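Speaker notes: "What We Learned by Letting People In"
Slot is 18 minutes with questions. Talk slowly. You never do.

OPENING

Thank the organizers. Say the name of the town correctly (it's NED-cum, the b is for show).

Start with the door. The open day in October was supposed to begin at 11. At ten minutes to, there was a line down the stairs and the sign-in tablet wanted a software update. Zlata Polishchuk tore a page out of her notebook, wrote "NAME" at the top, and that was our visitor system for the rest of the day. We had 195 people sign it. One of them signed as Batman, and I have left him in the total.

Pause. If they laugh at Batman, go on to the plan. If they don't, go on to the plan faster.

THE PLAN

We had a schedule. Show the schedule slide. Let them admire the colors.

Four stations, one per room, small groups moving clockwise. Station one was the sorting line from the Riltness project. Station two was the towel folding. Station three was the kitchen. Station four was a poster and a bowl of mints, meant for people who wanted to ask about jobs.

What happened is that everyone went to the kitchen. They walked straight past the sorting line, which took us over a year to get right and can tell a bolt from a slightly longer bolt. One man did stop there. He wanted the restroom.

I'd like to say this hurt less than it did.

WHY THE KITCHEN

Ask the room: who here has sorted a bolt this week? Who here has heated up soup?

Visitors judge a robot by the jobs they know. Nobody at the open day could say if our bolt numbers were good. Every one of them, including the six-year-olds, had views on how to work a microwave. They had views on our speed. They had views on which button they'd go for. A retired bus driver told me our arm was "hesitant," and when I checked our own notes later, that was the same word Zlata had written in the spring, underlined.

So if you take one note home for your own open day: put the most ordinary task you've got nearest the door. We had it at the end of a corridor, behind the mints.

THE FIRST RUN

Tell this one straight, it doesn't need help.

Eleven-fifteen, first group, packed room. I give my little speech about contact and force. I say the word "compliance" twice. The arm goes up to the oven, stops a hair short of it, and stays there. It's waiting for a confirmation on a laptop. The laptop is in the other building, in my bag, asleep.

The children assumed this was the demonstration. They watched it not move with great respect. One mother took a video. I talked about the history of the lab for the length of time it takes Zlata to run across a parking lot and back, and I now know that the history of the lab is shorter than that.

(Do NOT do the impression of me filling time. It ran long in Drostholm and people thought the talk had broken.)

THE BUTTON

This is the technical bit. Keep it friendly.

Most people think the hard part of opening a microwave is the door. With a handle, you grab and pull, and if you're a little off, you still get a handle. With a push button, you need to be in the right spot, push the right way, and push far enough. Too gentle and it springs back at you. Too hard and you've moved the whole oven toward the wall, as we did for most of a month. 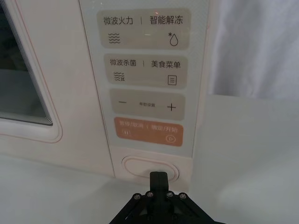 We used to have the arm come at it fast, on the theory that confidence helps. Confidence does not help. Now it goes in slowly, feels for contact, and only then leans. The visitors found this phase dull, and I understand them, but it's where nearly all of the work went.

Someone always asks why we don't just buy an oven with a handle. We get this from visitors, from funders, and from my father. The answer is that people at home already own their ovens, and they won't be shopping for new ones to suit our arm. Stasiv, the partner who tests in real apartments, has yet to meet two kitchens that agree on anything.

THINGS I'D CHANGE

Go quickly, you'll be short on time by now.

Laptop in the same building as the robot.

Tape on the floor. We had told people verbally where to stand. Tape works better and doesn't get hoarse.

Somebody whose only job is to answer "is it going to take my job." We took turns, and our answers did not match. By mid-afternoon we had promised full employment in one room and been pretty gloomy in the next.

Shorter speeches. Mine went from nine minutes to two over the course of the day, and the questions got better each time I cut.

More mints. They were gone by noon, so people had been to station four after all. They just hadn't stayed.

CLOSE

Batman came back at the end. He was maybe eight. He wanted to know what the robot does when we all go home. Zlata told him it gets switched off at the wall. He said that was sad, and then he asked if he could be the one to do it. She let him. She's been asked to run next year's.

Put up the contact slide. The email on it is old, so read the new one out loud. Take questions from the back first, the front row always gets theirs.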